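Clear bins and the supply shelf

I have been slowly working through the supply shelf at the office, and in October I finally got to the storage boxes. We had collected them for years. Some were cardboard, some were old cookie tins, and a few had no lid that fit anything. If you wanted a binder clip you opened four things first.

Zuzanna Czarnecka, who sits across from me at Panbridge, suggested replacing the lot with clear plastic. I was not convinced at first. Clear boxes show the mess, and I like a mess to be covered. But she had used them at her last job in Irnberg and said people put things back more often when they could see where the things went. We ordered one kind from Kulonska to try before spending more of the supply budget, which is 400 for the year and has to cover paper too.

What I wanted from a box was simple. It had to be see-through, it had to stack, and the lid had to come off completely. Hinged lids are a nuisance on our shelf because the next board up is low and they only open halfway. I also wanted a lid with some kind of clip or tab, so that a box can be picked up by someone in a hurry without the contents going across the floor.

The big white table is the best place for this sort of job. You can get at it from all sides and there is room to put a lid down flat next to its box.

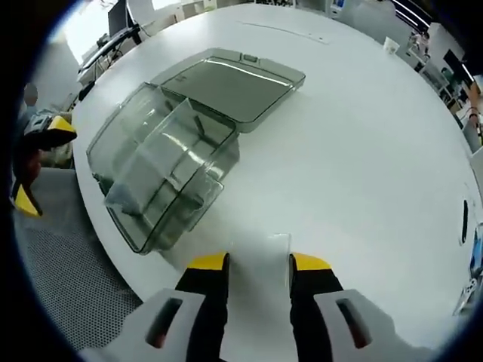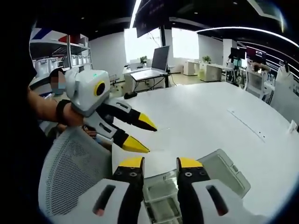
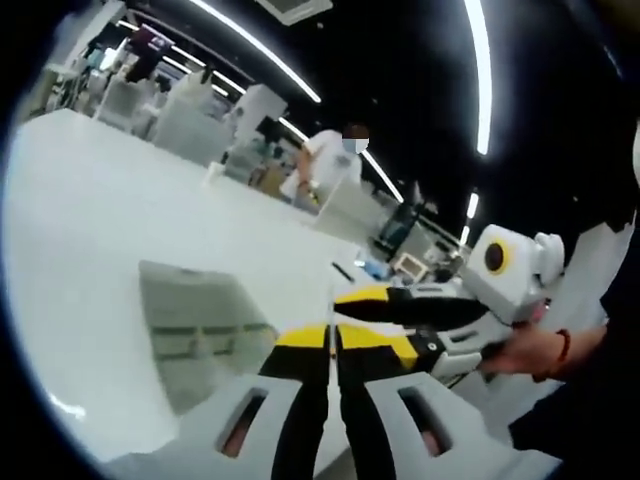 Keeping lids and boxes together is most of the work, I have found. When we did the old containers on a Friday we took every lid off and put them in one pile, and matching them up again took 60 minutes. Now each lid stays beside its own box until the box is filled, and then it goes straight back on.

The sorting rule is one kind of thing per box. Batteries get their own. Tape gets its own. Pens and markers share, which Zuzanna does not agree with, but the markers alone would leave a box nearly empty. Cables are too bulky for any of this and have gone to a drawer.

I have not put labels on yet. With clear sides you can mostly tell, though batteries and small adapters look much the same from a distance. I will probably put a strip of paper inside the front wall, facing out, so there is no glue to scrape off when the contents change.

The one complaint so far is dust. It shows up on clear plastic within a few days, mostly on the lids, and a dry paper towel just pushes it around. A damp cloth does better. Nguyen Street Supply carries a plain gray box that would hide it, but then we would be back to opening four things for a binder clip.

The next shelf down is envelopes. I have been putting that one off.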